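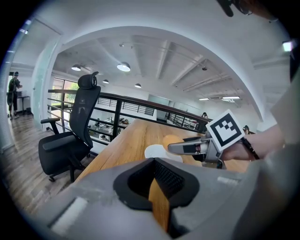

Fall walk-through, upstairs office and landing
Filed under: Home Safety Checklists

Smoke alarm, landing: OK. Pressed the button, scared the cat, all good!

Railing: wobbles at the second post. Marcus is bringing longer screws (he swears it's a five-minute fix, we'll see).

Outlets: fine, but I had two power strips chained together, oops. Fixed.

Extinguisher: gauge in the green, last checked in July.

Stair treads: one squeaks, none loose.

Window latch: FAIL. Still painted shut!

Contact Noemi Calloway | Back to top
We use cookies. OK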